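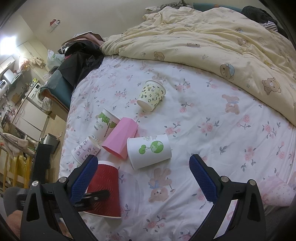 A customer in Stismont asked us last February whether a gripper that comes back from repair would close the same way it did before it left. Fair question, and most of our working day goes into answering it.

Hulevum sets up, services and repairs grippers, both the hand-held kind and the kind bolted to an arm. We started in a rented unit in Plulemthorpe with two benches and now have six, plus a small parts store. Most of the tools we see are two-jaw models with textured pads, used for picking up light household things such as paper and plastic cups.

What happens to a gripper here

Every tool gets the same intake check. We open and close the jaws by hand, look at how the pads meet, and go over the screws on both arms. Any side bracket is checked for play at the slot. Then we write down what we found, before anything is taken apart.

Pads wear first. A pad that has gone smooth in one corner will still hold a stiff plastic cup but let a paper one turn, and people often blame the jaw for it. We replace pads in pairs, let the adhesive set for 15 hours, and only then set the gap.

Alignment is done on the Bevan jig, a fixture we built ourselves and named after the street our first unit was on. It holds both arms at rest while the screws are tightened in three passes. If one jaw sits forward of the other we shim it — we do not bend arms.

Looking after it between visits

Wipe the pads with a damp cloth and let them dry open. Lint from bedding and towels packs into the texture, so check more often if the tool is used around fabric. Do not use thread lock on the pad screws. Keep the service card with the tool, as we need it when the gripper comes back.

Visiting and sending work

The Plulemthorpe workshop takes drop-offs until 3 p.m. Stismont is a collection point only and has no bench. Please remove batteries before shipping and put a spacer between the jaws.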